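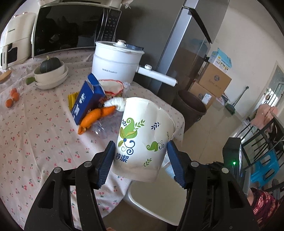
Three growers in Hollthorpe told us that clematis only fails there when people plant it too shallow and then forget to water it. Our project set out to check the first part of that remark on a north-facing fence.

We planted 7 young clematis in August along the back fence of the Galli allotment. Four went in with the top of the root ball level with the soil. The other 3 were set deeper, with the lowest pair of buds buried. All of them got the same compost and the same mulch, kept clear of the stems.

Watering was harder to keep equal than we expected. The fence blocks rain from one side, so the soil at its foot dried out first. We gave each plant 1,000 ml per visit, then cut this to 800 ml when the weather cooled. Soil moisture was logged with a Nodix probe, and the readings were kept in a shared spreadsheet.

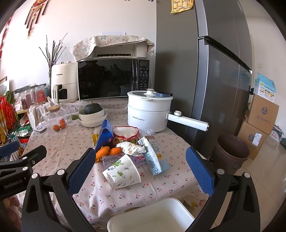

The spreadsheet has two gaps, both from weeks when the probe battery was flat. We left those cells blank and did not estimate them.

By spring the deeper plants had more new shoots from below ground. One of the shallow plants died back fully and has not regrown – we suspect slugs, but did not see any on it. The Sirkard wire supports held up well, although the bottom wire should be lower for young stems.

The group is too small to prove much. Next time we would use one variety only and plant a second row on the sunny side of the fence.

Report submitted May 1, 2026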